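Sorting and Storing: notes for session 5, The Pen Problem
June 7, 2020

Right, pens. I know it sounds like a daft thing to spend a whole session on, but every time I run this course the pens are what people write to me about afterwards, so here are my notes in full. Bring your own muddle along and work through it as you read.

We finished last time with the Poslow method for drawers (tip out, group, put back less). Desk pens are a bit different because you want them out where you can grab them, and because they have caps. Caps are the whole trouble! A biro with no cap is still a biro, but a felt tip with no cap is on its way to the bin.

Start by clearing a decent patch of table. Put everything that writes in the middle and set your basket or tray off to one side, and don't be tempted to put anything in it yet. Take all the caps off the pile and park them together at the top. Then lay the pens side by side, all slanting the same way if you can, so you can see what you've got.

Dual-ended markers need a note of their own. They've got two tips and so two caps, and people lose track of one end while they're fussing over the other. Do one pen at a time, both ends, and press until you feel it click. Then scribble with each tip on scrap paper. If one end is faint but the other's fine I keep it – you paid for both, but half a pen is better than none. Store them flat. Stood upright, the ink wanders down to the bottom end and the top one goes scratchy on you.

On baskets: wire ones are lovely for seeing what's inside, less lovely for thin pens, which poke through the gaps. A bit of card in the bottom sorts that out. A board across the top gives you a lid and somewhere to rest your notebook as well, and I'm very fond of that arrangement. If you're shopping, measure your longest pen first. I didn't, and I've got a Telar tray in the cupboard that's too short for anything except rubbers and paper clips.

How many to keep? When I did my own house I found 509 pens and pencils, which I'm still a bit embarrassed about. I kept 21 on the desk and gave the good ones away. You might want more if you draw.

For next time, do one pot or one drawer, no more than that, and jot down what you threw out. We'll look at paper next, then cables and chargers in July.
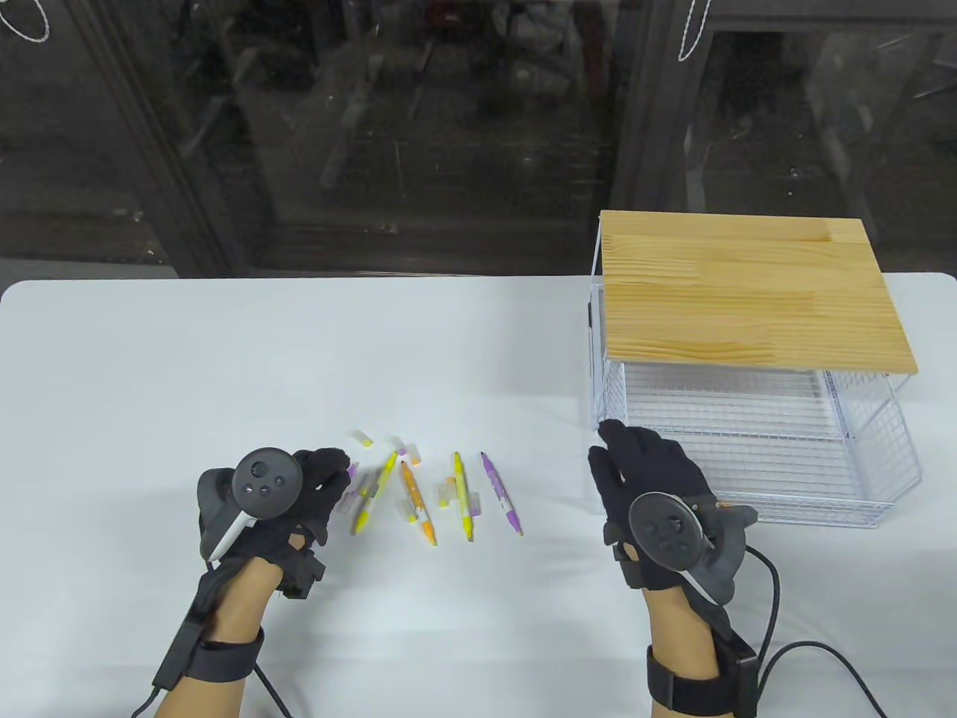 Spare caps, by the way, are worth hanging on to for a month or so. Mine live in an old mint tin, and I go through it whenever I find a pen without a lid.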